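**Two-finger gripper or suction for picking clothes from a basket?**

Renato Saludo, 16 Nov 2024

Hello all. I am comparing two end tools for a laundry task. The arm must take clothes from a basket on the floor and bring them to a front-loading washer. I tried the Stirard two-finger gripper and the Landard suction cup. The suction cup loses thin fabric very often. The fingers hold well, but sometimes they take two pieces together. Which one would you keep? I must decide before December.

**Roald Torvik**

Keep the fingers. Suction is good for boxes, and fabric lets the air pass through. For the double picks, please try these settings first:

- close the fingers at 45 percent of full force
- lift slowly, then wait 2 seconds before moving sideways
- pinch at a fold near the top, never deep in the pile

Also check the height of your head camera. If it looks too steeply, the arm can hide one side of the basket from it. My own view at the start of a run is like this:
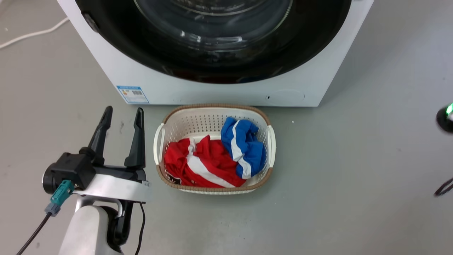

*Head camera view, gripper open, red and blue clothes in the basket.*

I use clothes of strong, different colors when I tune, so the segmentation is easy. Only after that I go to white on white, where I still have many errors.

**jultelel_1284**

Had the same with a Blomqvist hand. Softer finger pads fixed it for me, 5 minutes of work. Did not try suction.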